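19/02/2023

I went to see the castle at Fistwood today, finally. I wanted to go already in October, but then the road was closed for the bridge works and after that I was lazy. The bus goes only as far as Losora on Sundays, so I walked the last part along the river. My shoes are still drying near the heater.

The castle is smaller than I imagined. There is one square tower, a piece of the outer wall and a long house which was added much later, when the family wanted big windows and no more wars. A man called Aled Eynon has the keys and he took us around, me and a couple with a baby. He speaks quickly and I lost some words. I understood that the tower is the oldest part and that the top floor burned down and was made again in brick. You can see it well from the yard, the gray stone stops and the red begins.

Inside the tower there are 861 steps if you go up and down all the stairs of the castle, he told us. I did not believe it, but my knees believe it now. The chapel is on the second floor. It has a painted ceiling with stars, very faded, and a small door for the priest that is so low I had to bend almost in half.

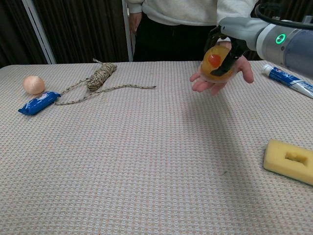

The orange ball, in the hand and in the gripper.

I asked about the moat. It was filled in 1,798 cartloads, according to an old account book which lies open under glass in the long house. I like that somebody wrote down every cart. The handwriting is beautiful but I could read only the numbers and the word "stone", many times.

In the kitchen we stayed the longest. The fireplace is as wide as my whole room. On the left wall there are marks where the knives were sharpened, deep like fingers. The baby slept through everything.

The ticket was cheap and I bought 2 postcards, one for my aunt and one to keep. I missed the bus by a few minutes and had tea at Amano until the next one came. Tomorrow I must write to Aled Eynon and ask the name of the book on the family, I forgot it already on the stairs.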